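Manuals > Pasell Countertop Dishwasher > Set-up > Section 4: First Wash
Last updated: June
Search this manual Enter a word or part number Go

4. Your First Wash

By now the Pasell is level, plugged in and no longer rocking when you lean on it. If it still rocks, go back to Section 3. We'll wait.

Before you start

You need a sink faucet that takes the Gavley adapter, a drain that isn't already full of potatoes, and 7 minutes of patience.

4.1 Connecting the hoses

1. Turn the faucet off. All the way.
2. Push the gray inlet hose onto the adapter until it clicks. A soft thud is not a click.
3. Hang the drain hose over the sink edge and clip it down. An unclipped drain hose will leave the sink at the first pump-out and take an interest in your socks.
4. Open the faucet slowly and look for drips. One drip is a loose washer. Several drips are a loose adapter.

CAUTION: Do not run the drain hose higher than the top of the machine. Water has never read this manual and goes downhill regardless.

4.2 The empty run

5. Close the door with nothing inside.
6. Choose Rinse and press Start. The machine will hum, go silent for nearly 2 minutes, and hum again. The silence is normal. Please don't call us during it.
7. When the light turns green, open the door and wipe the filter.

NOTE: Witold Rutkowska, who wrote the first edition, recommended doing the empty run twice. He also recommended descaling by moonlight. Once is fine.

4.3 Loading

The lower rack holds 6 place settings, provided you own small plates and eat modestly. Bowls go face down and tilted, so they don't come out as ponds. Cups go on the upper rack, also face down.

Unstack everything. A cup left inside a bowl gets a clean outside, and the bowl keeps its oatmeal. Scrape off solids, but skip the full hand wash; you bought a machine.

Keep these out of the racks:
- Cast iron
- Wooden spoons you are fond of
- Anything glued back together by a relative

CAUTION: Use dishwasher detergent only. Dish soap makes foam, and the foam will find the door seal before you find the Stop button.

4.4 If the machine stops

Code E4 means no water. Check step 4, then check whether someone has closed the faucet to fill a kettle. For any other code, see the Kadlec pump supplement.
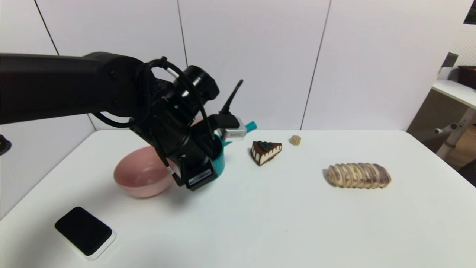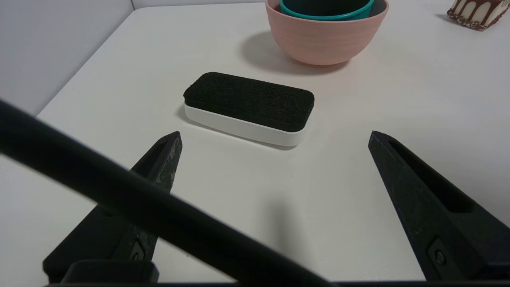

Fig. 4. Pink bowl and teal cup on a white tabletop.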